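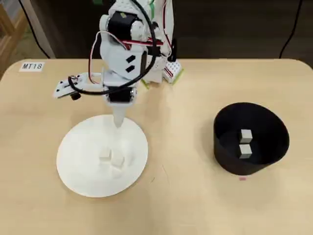 Irnasine has updated the way it handles email addresses collected through its clients' online ads. The changes take effect in February. A short thread for account holders follows.

1/ Customer lists uploaded for ad targeting will be deleted after 80 days. Until now, they were kept until the client asked for their removal. Clients who need a list for longer must upload it again.

2/ In our last review, we checked 3,755 active lists. Of these, 817 had not been used in any campaign during the previous year. Those lists have been closed, and their owners have been notified by email.
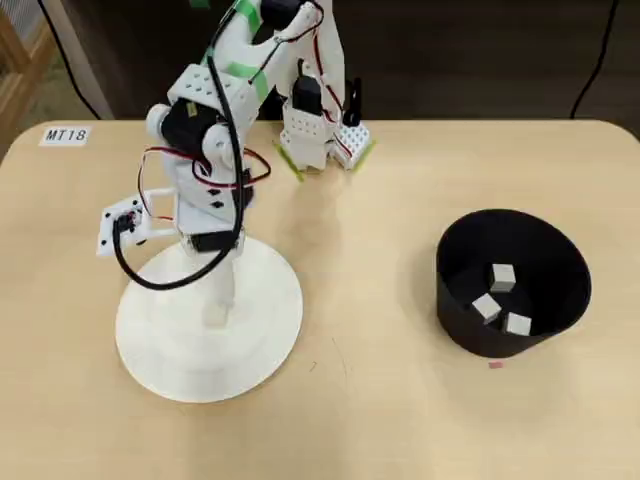

3/ Each new upload must state where the addresses came from. The form offers 4 choices: store purchase, newsletter sign-up, event registration, or other. Uploads marked "other" will be held until a member of our staff has read the note attached to them.

4/ Addresses bought from a third party remain prohibited. This applies to all accounts, including those managed by partner agencies such as Wolside.

5/ Zübeyde Kozan, head of client policy, will take questions in an online session this Friday at 2 p.m. Account holders will find the link on their billing page.

6/ Requests for an extension should be sent in writing to Lionel Holroyd in Account Services. Please include the account number and the name of the list.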